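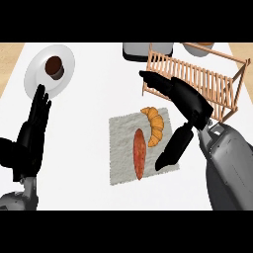
Small chocolate cakes are on the menu at the new Bilgin bakery counter.

Bilgin Finally Opens Its Bakery Counter, and I Got in Line Early

June 29, 2025

Well, it happened! After a whole spring of paper over the windows, Bilgin opened its bakery counter on Jedar Street this morning, and I was there before the door was unlocked (me and a guy with a very patient dog).

If you've been following along, you'll remember the place was supposed to open in March. Then the oven came in the wrong size, the permit had to be done over, and for a while I figured we'd be driving out to Skorance for decent bread forever. Owner Dinesh Cassim told me he spent 4000 dollars just getting the back wall moved so the new oven would fit. "I stopped opening the mail for a bit," he said, and I can't blame him.

The menu is short for now. There are 3 kinds of bread, a cheese roll, a lemon bar and the little chocolate cakes, which go for 4 dollars each. I had one with coffee and then I had another one, so take that as my review. The rye was gone by the time I got back up to the register, but Cassim says he'll bake more of it tomorrow now that he knows what people want.

Seating is tight, just a few stools along the window, and parking on Jedar is the same mess it always is. I'd leave the car in the lot behind Plaseo and walk over. It's two minutes, tops, and they don't charge before noon.

The counter is at 407 Jedar Street, next to the shoe repair place. It opens at seven every morning and closes at two, or earlier if the shelves are bare. Cards are fine, but bring a little cash for the tip jar. Birthday cake orders start later this summer, and there's already a sign-up sheet by the register.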